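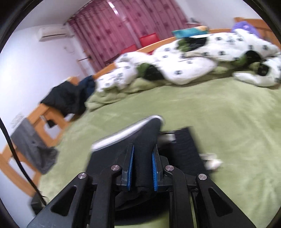 L. Gebretsadik

Dear friends at the Ostberg Fund,

It's hard to believe it is already time to write to you again, but September has come and gone and there is a good deal to tell. When you agreed to support the Inthorpe bedding and clothing room for a second year, I promised to keep you up to date on the everyday side of things as well as the money, so please forgive me if I wander a little.

First, the number you asked for. We made up 61 household bundles in this period. A bundle still means a full set of bedding for each bed in the home, plus clothes in the sizes the family gave us on the form. The bedding is what people write to thank us for (the cards are pinned up by the door, and I do read them when the kettle is on). A soft plush blanket and a thick comforter make a new bedroom feel lived in very quickly, and we now try to send both whenever the shelves allow it.

The biggest change has been in how we sort and fold. We used to do everything standing at the long tables, and large pieces ended up trailing on the floor. Now we spread things out on a made bed, blanket and all, and work through the clothes there. Dark clothes take the most patience. Black and charcoal fabric hides seams and stains alike, so each piece gets picked up, opened out and looked over before it is folded – slow going on a gray afternoon, I can tell you! Anything with a white band or trim goes in its own pile to be washed apart from the rest, after one sad load in the spring that came out a uniform dishwater color.

Your grant also paid for 2 new washers from Rakent, and they have been running nearly every day. The old dryer is still with us, grumbling along, and I would like to talk about replacing it when we next meet.

Not everything went to plan. We hoped to open 8 evenings for drop-offs and managed only six of them, mostly for want of people with keys. I have moved the missing two to the next period and the cost goes with them, so you will see a small amount carried forward on the budget sheet.

We are still short of twin-size fitted sheets and of children's pajamas in the bigger sizes. If you hear of a store clearing its stock, please do pass on my number.

With warm thanks from all of us in Inthorpe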